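tromcombe-advisories: a small set of browser security notices, cleaned up by hand
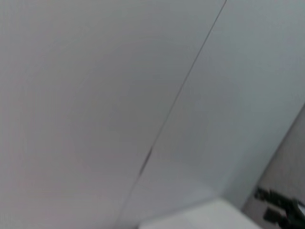

About this data

Hi! I got tired of digging through vendor blogs every time somebody at work asked me whether their browser was safe, so I started keeping a spreadsheet, and the spreadsheet grew into this. It's a collection of more than 200 security notices for desktop browsers and browser extensions, each one read by me (with coffee) and boiled down to one row in a CSV file.

The name comes from the old file server it used to live on, which was called Tromcombe. That server is gone now and I kept the name out of pure laziness.

Last big cleanup: February 6, 2018. If you downloaded a copy before then, please grab a fresh one, as I changed how dates are stored and your scripts will probably choke on the old format.

What's in the folder

notices.csv - the main file, one notice per row
products.csv - short codes for each product and its vendor
sources.txt - where each notice came from, one link per line
check.py - a little script that looks for broken rows
CHANGES - my notes, some of them grumpy

Columns in notices.csv

id - my own number, never reused, even when I delete a row
product - the short code, look it up in products.csv
published - date the vendor put the notice out, year first
fixed_in - the version with the fix, or blank if there wasn't one yet
severity - whatever word the vendor used, in lower case
exploited - yes, no or unknown
restart - does the user have to restart the browser for the fix to kick in
notes - free text, sometimes long, sometimes just "see above"

A word on severity: I don't translate it into a score. One vendor's "high" is another vendor's "important," and I tried for a while to squash them all onto one scale and ended up arguing with myself every evening. So you get the original word. If you need numbers, you'll have to make your own table, and I'd love to see it if you do!

The exploited column only says yes when the vendor said so in writing. Rumors go in the notes. Blank cells shouldn't exist in that column at all, so if you find one, it's a bug and it's mine.

How I collect things

Every couple of weeks I run Szulc, my feed reader script (it lives in its own repo), which pulls new posts into a text file. Then I go through them and type up the rows. Yes, type. I tried parsing them automatically and the version numbers came out scrambled, especially when one post covered both a stable and a beta release. Typing is slower, but I catch more, and I kind of enjoy it.

Posts that cover several bugs get one row per product, so if a single update fixed a pile of things, you'll see one row with a long note. I know some of you would like it split up by bug. I may do that in May if I get a free weekend, but please don't hold your breath.

Getting started

You need Python 3 and nothing else. Unzip the folder somewhere, open a terminal there, and run:

python3 check.py notices.csv

If all is well it prints OK. If not, it prints the id of each row it doesn't like and a short reason. The whole run takes less than 30 seconds on my very old laptop, so if yours sits there much longer, something is wrong and I'd like to hear about it.

Opening the CSV in a spreadsheet works too, but set the fixed_in column to text first. Otherwise a version like 4.10 turns into 4.1 and you'll be scratching your head, as I did for most of an afternoon.

Known problems

- There are 2 rows with no working source link. The pages were taken down before I saved a copy. They're marked "source lost" in the notes.
- Coverage of extensions is thin. I mostly add the ones I use myself or that people ask me about.
- Times of day aren't recorded, so same-day notices aren't in any special order.
- Notices in languages other than English are missing unless the vendor posted a translation.

Who uses it

Erora, a tiny help desk tool, reads products.csv to fill in a drop-down menu. Sodent uses the main file to nag people whose browser is out of date. If you've built something on top of this, open an issue and I'll add you to the list.

License and fixes

The rows and notes are public domain, do what you like with them. The linked posts belong to whoever wrote them. Corrections are very welcome: send a pull request with the row id in the title and a link that backs up the change, and please run check.py before you send it.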